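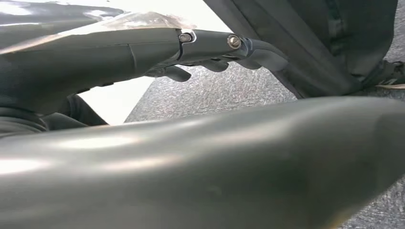
Jolán Vass remembers the bus into Clendbridge as the best part of her workday, and says she would not have believed anyone who told her she'd miss it.

10 May 2023
By Tarek Nasr

Search this site Enter keyword Go

Vass stopped riding in September, when her office closed its doors and sent everyone home to work. Her trip took 37 minutes each way. She read on it, or slept. Now she starts work at the kitchen table before her coffee is ready and often forgets to stop.

Plenty of people in town tell the same story. They wanted the time back, and most of it went to email.
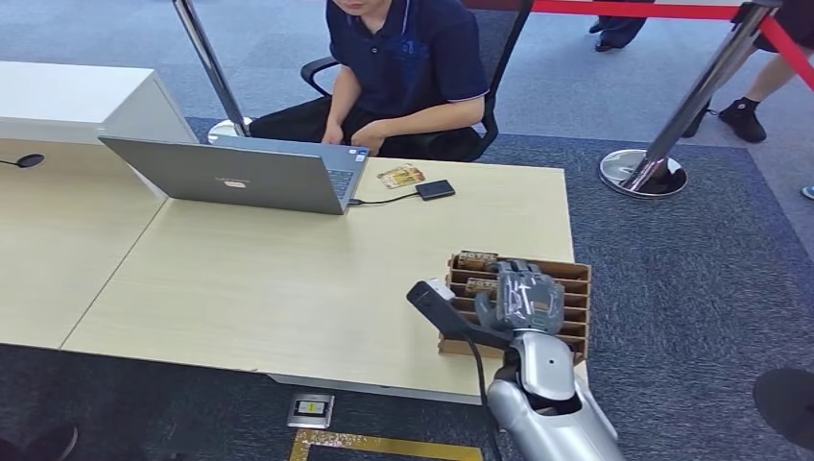

Chang-ho Chae tried a fix last winter. He walks a loop past the old Grillach mill before he logs on, and again when he logs off – about 23 minutes if the light at the bridge is with him. He doesn't take calls on it. His wife calls it the fake commute.

Vass has gone a step further. She buys a ticket twice a week, rides to the end of the line and works from the library there.

Comments (2)

Seul-gi Hyun
I do the walk too, but only in the evening. Mornings I'd rather sleep.

Ye-ji Bang
Which library? The one by the depot closes at noon now.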